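Lab Handout 6: Setting Up and Looking After the Block Cell

Read before your first session on the cell. Bring a printed copy; the bench computer does not show this page.

6.1 Scope

The block cell is one arm, one two-finger gripper, one table and a small set of parts. Orklow is the name of the arm and its controller in our notes. Elia is the program that runs the pick and place cycle. Dawber is the log server, where every run and every repair is entered. The handout covers mounting checks, tool setup, the table surface, and the first faults you are likely to meet. Path planning is in Handout 7.

You will not write new code in this session. If Elia asks for a parameter that is not listed here, stop and leave the field blank.

6.2 Before power

Walk around the table. Check that the base bolts are seated and that the paint marks across the bolt heads still line up. A broken mark means the bolt has turned; log it and do not power the arm.

Follow the arm cable from wrist to base with your hand. It needs enough slack for the last joint to turn through its full working range, and no loop may hang lower than the gripper body. Do the same for the camera cable. Most lost camera connections last year came from a strained plug at the module.

Check the gripper with the power off:
- Linkage pins present on both sides
- Fingertips clean and parallel when pushed together by hand
- Mounting screws tight, tested with the short key only

Do not oil the linkage. Oil ends up on the fingertips, and from there on the parts.

6.3 Tool setup

Power the arm and wait for the brake release prompt. Load the tool file for the two-finger gripper. The file holds the tool center point, the tool mass and the grip limits. If the wrong file is loaded, the arm will still move, but the fingers will stop at the wrong height and the collision check will be off by the same amount.

The check is simple. Place one cube on the table at the marked start position, run the approach step, and look at the gap under the fingertips. Close, lift a short distance, hold. The held part should stay square between the fingers while the other parts stay on the cloth. 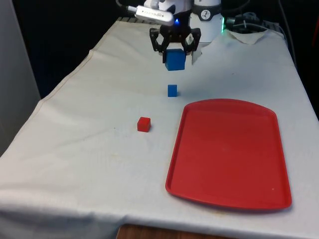
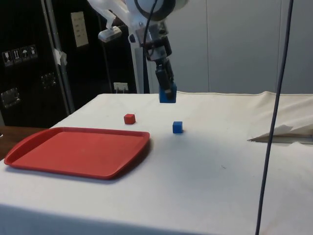 Fig. 6.1. Blue cube held in the gripper over the cloth, in two views. The red tray is the place target.

Hold the lifted position for one full minute. If the part creeps down or tilts, raise the grip force by one step and repeat. Three steps is the limit. Past that, the fault is in the pads, and more force only wears the linkage.

6.4 Table surface

The cloth gives the camera an even light background. It is also the least stable thing in the cell. A fold near the working area can lift a part enough to spoil the height check, and a cube standing on a crease will rotate as the fingers close.

Smooth the working area outward from the middle. Folds at the back edge can stay if they are clear of the arm and of every taught point. Faint smudges do not matter to the detector. Dark spots sometimes do -- raise the minimum area in Elia before you ask for a new cloth.

The tray is not fastened down. After any change in its position, teach the tray corners again. Elia stores two corners and works out the rest, so a tray taught from the wrong pair will appear rotated in the display.

6.5 Camera check

The camera module rides on the arm, so its mount is part of the tool calibration. Any knock to the bracket means a new calibration. Run the Brarau routine from the service menu and wait for the result. The last accepted set used 171 poses and took some 2 hours. Do not shorten it by skipping the low poses, where most of the error shows up.

6.6 Common faults

Code 568, grip not confirmed. The fingers closed without reaching the expected width. Check the tool file first, then the part position, then the fingertip pads.

Code 614, joint limit near. Usually the tray has been taught too far from the base. Move the tray in, teach it again, and clear the code from the controller. Clearing it in Elia hides the message and leaves the limit flag set.

Arm stops with no code. Look at the emergency stop, then the cable at the wrist. If both are in order, enter the time of the stop in Dawber and leave the arm where it is.

6.7 Hand-in

Submit the completed check sheet and the grip force value you ended with. Entries in Dawber close on Sun 1 December. Repeat sessions run in January, on the same tool file.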